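¿Sirve de algo grabar demostraciones de tecleo con pinzas de mano, o me estoy engañando?

Publicado por Lavanya Pinto en Manipulación y aprendizaje por imitación

Hola a todos. Llevo desde junio con una tarea que sobre el papel era la fácil: que una política aprendida por imitación pulse teclas concretas de un teclado mecánico con dos pinzas. Las demostraciones las hacemos a mano, con una pinza en cada mano y la cámara en la cabeza, sobre un tablero blanco para que el fondo dé poca guerra. Al proyecto lo llamamos Carnus y al conjunto de datos, Skukach. Los nombres han salido mejor que los resultados.

Tengo 315 episodios. En cada uno hay que pulsar una secuencia corta de teclas. La política llega al teclado con mucha elegancia, se coloca encima y pulsa la tecla de al lado. De 31 ensayos de evaluación completó 12, y la barra espaciadora, que es larga y verde y perdona cualquier cosa, está haciendo casi todo el mérito.
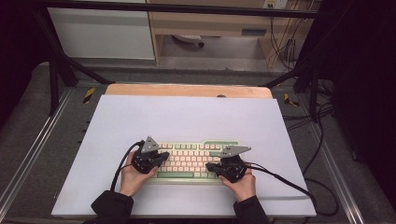

Lectura: 4 minutos

Lo que he probado hasta ahora: subir la resolución de la cámara de cabeza, recortar la imagen alrededor del teclado y entrenar el doble de tiempo. Lo primero ayudó un poco. Lo segundo ayudó hasta que moví el teclado. Lo tercero ayudó a la compañía eléctrica.

Mis dudas son dos. Una, si el problema es de datos (más episodios, más variedad) o del método (cámara demasiado lejos para un objetivo tan pequeño). Otra, si tiene sentido mezclar teclados de distinto tamaño en el mismo entrenamiento o si con eso solo consigo que falle en dos distribuciones de teclas en lugar de una. Mi director opina que «con más datos se arregla», pero también lo opina de la impresora.

Jagadeesh Namboodiri

Pasé por algo muy parecido con interruptores pequeños, así que te cuento lo que a mí me sacó del agujero. Aviso que es aburrido.

Antes de grabar nada más, separa el error en dos. Coge tus ensayos fallidos y mide a qué distancia del centro de la tecla queda la punta de la pinza justo antes de bajar. Si el error tiene siempre la misma dirección, sospecha de la calibración entre la pose de la pinza y la cámara, y ahí ningún conjunto de datos te va a salvar. Si está repartido en todas direcciones, entonces sí, es precisión de la política o falta de información visual. En mi caso era lo primero, y me enteré después de grabar 875 episodios. Los conservo con cariño.

Segundo, mira tus demostraciones con ojos de enemigo. Con las pinzas encima del teclado, la mano y el cuerpo de la pinza tapan justo las teclas que importan. La persona que demuestra sabe dónde está la tecla porque la miró un momento antes, pero si la política solo recibe el último fotograma, está tecleando de memoria sin tener memoria. Dale un poco de historial o añade una vista desde la propia pinza.
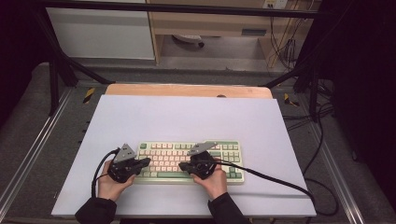
Y sobre mezclar teclados: mézclalos, pero no esperes que la red deduzca sola la distribución. Uno compacto y uno de tamaño completo con bloque numérico comparten muchas teclas, aunque no en la misma posición respecto al borde, y si todos tus episodios son con el mismo modelo la política aprende «tantos centímetros desde la esquina» y se queda tan ancha. Con dos tamaños le quitas ese atajo. Yo condicionaría además con la posición de la tecla objetivo en la imagen, marcada a mano al principio del episodio. Es poco glamuroso y los revisores te preguntarán por ello, pero así sabes si falla en encontrar la tecla o en pulsarla.

Una última cosa: apunta qué cuenta como éxito. En nuestro grupo había quien daba por buena una pulsación si el dedo tocaba la tecla y quien exigía que el ordenador recibiera el carácter. Discutimos dos semanas por una gráfica que comparaba las dos cosas. Conecta el teclado y registra los caracteres, que para eso está inventado.

ramasamy_lab

Usa un teclado con las teclas más grandes.

Lavanya Pinto

Gracias, Jagadeesh. He medido lo del error y se va casi siempre hacia la derecha, así que me temo que ya sé en qué voy a gastar la semana. La calibración era de antes de cambiar el soporte de la cámara – cambio que hice yo, por supuesto, y que no anoté.

Lo de registrar los caracteres ya está puesto. El primer archivo contiene once letras seguidas que no forman ninguna palabra en ningún idioma del laboratorio.

Ramasamy, lo de las teclas grandes lo propuse en la reunión y a Rerano, que nos presta el equipo de cálculo, le pareció que entonces ya no era investigación. Lo guardo para la sección de trabajo futuro.

Jagadeesh Namboodiri

Si se va a la derecha con las dos pinzas, es la cámara. Si cada una se va hacia un lado, revisa el soporte de cada pinza por separado. Y recalibra antes de tocar la red – luego vuelve a pasar los mismos 31 ensayos, con las mismas secuencias, o no podrás comparar nada.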